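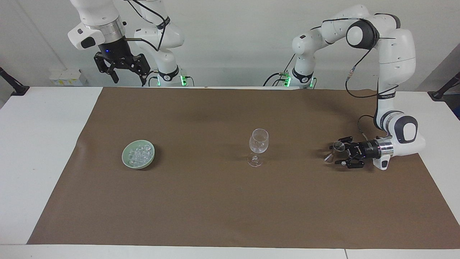 Posted by Cedton Equipment Support
August | Ice and Beverage | Status: Closed

Subject: Nelau undercounter ice machine, slow production and code 7

Site: Hatia, wine bar, ground floor
Unit: Nelau undercounter, clear cube, water cooled by air condenser at front
Reported by: bar manager, by phone
Priority: Normal, raised to High on second call

Problem as reported

The bin is less than half full at opening. It used to be full. The cubes that do come out are smaller than before and some have a dimple in the top. The display shows code 7 overnight and the machine stops until someone turns it off and on again. Staff have restarted it 3 times this week. The bar has been buying bagged ice for the wine buckets in the meantime.

Log

8:50 a.m. Ticket opened. Code 7 on this model means long freeze. The control board has timed out waiting for the ice to reach full thickness. It does not point to one part. Usual causes are a dirty condenser, a warm room, low water, a water leak during freeze, or low refrigerant. Asked the site for the room temperature, the date on the water filter and a photo of the front grille with the panel off.

9:35 a.m. Site replied. No thermometer in the bar. Filter is a Tjoa cartridge rated at 1,000 gallons. The date label was never filled in. Grille photo received. There is a mat of lint across the condenser fins.

9:45 a.m. Asked site to switch the unit off at the control, then at the wall, and clean the condenser with a soft brush and a vacuum, brushing in the direction of the fins. No water and no degreaser, the fan motor is directly behind it. Also asked them to move the boxes of napkins stacked in front of the grille. This machine pulls air in and pushes it out at the front, so blocking the front blocks both.

11:20 a.m. Condenser cleaned. Unit restarted. Advised the site to throw out the first batch and time the next one from the start of freeze to the drop.

1:10 p.m. Site timed the cycle at 33 minutes. That is still long for this unit but it finished without the code. Cubes slightly bigger, dimple still there. Left running overnight.

Next day, 8:15 a.m. Code 7 again, bin a third full. Priority raised. The condenser was part of it but not all of it.

8:30 a.m. Called the site and went through the water side. Shutoff valve behind the unit is fully open. Asked them to listen during the freeze cycle for the inlet valve. They could hear a faint hiss the whole time. The inlet valve should be closed once the reservoir has filled. If it passes water during freeze, room temperature water keeps washing over the plate and the machine has to cool all of it. That would explain the slow cycle.

8:55 a.m. Asked them to close the shutoff by hand once the reservoir was full and let one cycle run. The hiss stopped. The cycle ended well before the timeout and the bar manager described the cubes as normal. Valve is the likely fault. Reminded them to open the shutoff again.

9:10 a.m. Inlet valve and a new Tjoa cartridge put on the van for the afternoon visit.

3:25 p.m. Technician on site. Pulled the old valve. Grit on the seat and in the inlet screen, and a score mark on the diaphragm. The filter housing had been put back with the O-ring pinched, and water was getting around the cartridge. Grit passed straight through to the valve.

3:50 p.m. New valve fitted, new cartridge fitted, new O-ring greased and seated. Flushed the line into a pail until it ran clear. Checked for drips at both compression fittings, none. Ran a cleaning cycle with nickel-safe cleaner, then rinsed. There was scale on the water distributor and two of the spray holes were partly closed. Cleared them with the cleaner and a plastic pick. This is probably where the dimples came from.

5:05 p.m. First batch discarded. Second batch full size, clear, no dimple. Bin thermostat tested by holding ice against the probe, machine stopped as it should and started again when the ice was taken away. Refrigerant circuit not opened. No sign of oil at the joints, and no reason to put gauges on it with the cycle time back where it belongs.

Third day, 9:00 a.m. Site called to confirm. Bin full at opening, no code on the display.

Cause

Leaking water inlet valve, damaged by grit that got past a badly seated filter. Dirty condenser and blocked grille made it worse.

Parts used

Inlet valve, Nelau
Filter cartridge, Tjoa
O-ring for filter housing

Left with the site

Brush the condenser monthly. The bar is next to the coat rack and it will fill with lint faster than one in a kitchen.
Write the date on the cartridge when it goes in.
Keep the front of the machine clear.
If code 7 comes back, note the time and check the grille before restarting. Restarting clears the code and we lose the history.
Keep wine bottles out of the ice bin. We found a foil capsule in the drain. Use a separate bucket and a scoop.

Billing

Condenser cleaning is not covered under the service plan. Valve and labor covered. Cartridge charged at the normal rate, site has agreed.

Follow-up

Site asked whether a second filter housing can be added for the glass washer on the same line. Passed to the install desk as a separate ticket. Closing this one.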